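Monday, late

Up at half five for the breathing, did twenty minutes, fell asleep in the last five. Counts, I've decided. Kettle. Porridge. Rain on the roof so loud I couldn't hear my own exhale, which is half the point of the exhale according to Thaddäus Brunner.

Second week of the breathwork training then. Still not sure what I've signed up for. Vurnby hall has the worst floor of any hall I've ever lain on and I have lain on plenty. My hips are complaining, my left shoulder has gone on strike. We did the long one today, connected breath, two hours with the drumming track, and I cried at the same spot as last time, the bit where the drums drop out and there's just the hum. No idea what about. Didn't feel sad. Felt like sneezing. Wrote that on the sharing sheet and then wished I hadn't, everyone else had grandmothers and rivers.

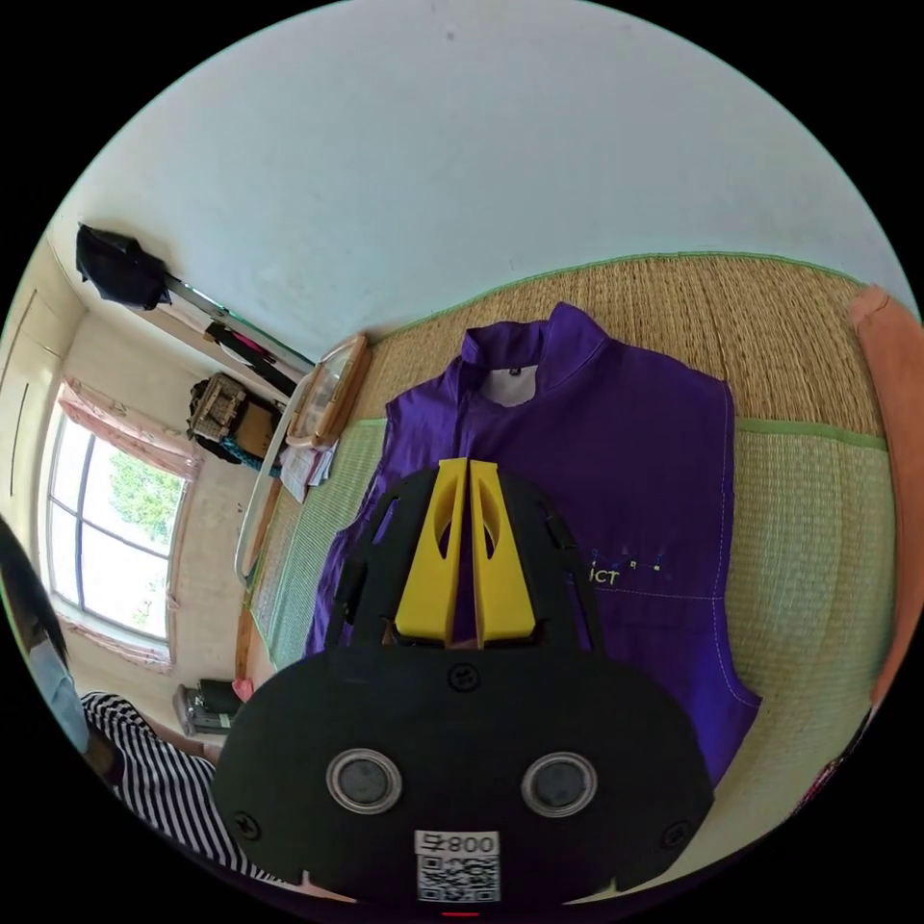

Partner work after lunch. I got paired with the tall woman from Distville who holds her breath when she's meant to be letting it go, and I spent the whole session wanting to tell her and not being allowed to. You're only meant to witness. I am a terrible witness. I fidget, I swallow too loudly, I plan dinner. Got cold sitting still that long too, should of had something like the purple vest, zip front, no sleeves so your arms are free when you're sitting beside someone, little collar to keep the draught off your neck. Instead had a scarf that kept sliding onto her face. She was very good about it. When we swapped over she was a much better witness than me, just sat there like a warm rock, and I went under quicker than I ever have. Tingling hands, the lobster claw thing, jaw buzzing. Came back up starving.

Things to remember before they go:

– mouth open on the inhale, jaw loose, stop performing it
– if the hands cramp, slow down, don't panic
– no coffee before the long session (ha)
– the person lying down decides when it's over, not the music

Asked at tea about the weekend in Mulano. It's 300 for the two days, food included, bring your own bedding. I can't really justify it. I've already paid for the term and the car needs tyres. But Skála is running the sound part and I did love that bowl session in autumn, the low one she puts at your feet, I could feel it in my teeth the next morning. Will sleep on it. Or not sleep on it, given how I've been sleeping.

That's the other thing, the sleep. Supposed to be better by now. The handout says an evening practice, in for four, out for six, lying down, no phone. I do it and then lie there wide awake feeling extremely calm. Last night was still calm at two. Tried it on my side, on my back, with the eye pillow and without. Maybe I'm doing it too late, or maybe it's the cheese. Rang Mum, who thinks the whole business is a racket and that people have been breathing free of charge for years, and who then asked me to send her the handout.

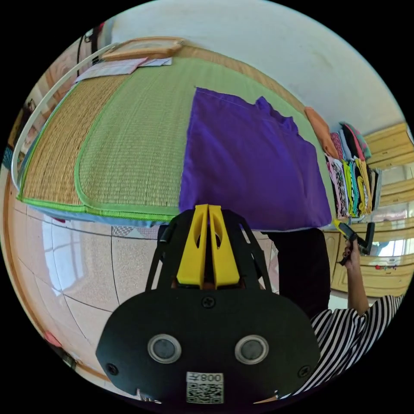

Skála reckons I should drop the evening counting altogether and just hum for a bit, low, lips shut, until I get bored of it. She wrote back within the hour, bless her. Said counting wakes up the sort of person who likes to get sums right, and that she never got anywhere with it either. Humming it is. God help the neighbours. She also said not to decide about Mulano while I'm tired, then mentioned there were 26 coming already, so I take that as a nudge, and it's a lot of people to cry in front of.

Tried the hum just now at the sink while the pasta boiled over. Nice actual buzz in the cheekbones. Wiped down stove, hummed some more, felt a bit silly and a bit better. Did it again in the bath, much more impressive in there, tiles do half the work. Would pay for that colour of sound. Probably am paying for it.

Need to do before Thursday's – no, before next session: reading on the vagus nerve (started it, didnt understand it, started again), practice log for the week, which I will be filling in from memory and guilt, and find a thicker blanket for my poor hips. And ring about the tyres.

Ten now. Teeth, hum, bed.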